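Last chance for Mwanaisha Mussa's paper rooms at Varma
Skip to content
News, Exhibitions, April 2023

I very nearly missed this one. Mwanaisha Mussa's show at Varma closes on Sunday at six, and if you've been putting it off like I had, cancel whatever you were going to do and go!

It's called Prorora and it fills both floors of the gallery. Downstairs there are 18 hanging rooms made of cut and folded paper, each one just big enough to stand up in, and you wander from one to the next while the walls shift a bit as you pass. I went on a quiet morning and had the place nearly to myself (do this if you can, I'm told Saturdays are a scrum). Upstairs is calmer - 191 small ink drawings pinned edge to edge, most of them of doorways and stairs from the street where Mussa grew up.

I liked the drawings best. My friend liked the rooms and thought I was being difficult.

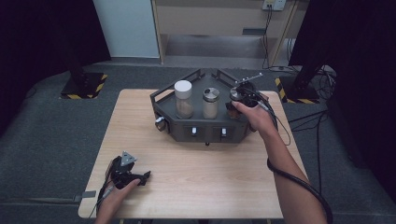 The big news is that the whole lot is moving on afterwards. Si-eun Hwang, who curated it, told me it opens at Terkora in December with two new rooms added, and this time there'll be sound. Do-yoon Cha is writing that part now. "Mwanaisha wanted people to hear the paper," she said, "so we've spent weeks recording it being torn up in a corridor."

Varma has had 1570 visitors through the door so far, which for a gallery up two flights of stairs and behind a tyre shop is pretty good going. There's a catalogue too, a slim grey thing with a long essay by Kyu-ri Woo, and I'd get one while you're there as they aren't reprinting it.

One more date for the weekend: Mussa is giving a talk with the painter Si-woo Koo on Saturday at two. It's free but you do need to book, and when I looked there were still a few places left. Bring a jumper - it's freezing in there.

Prorora is at Varma until Sunday. Entry is free.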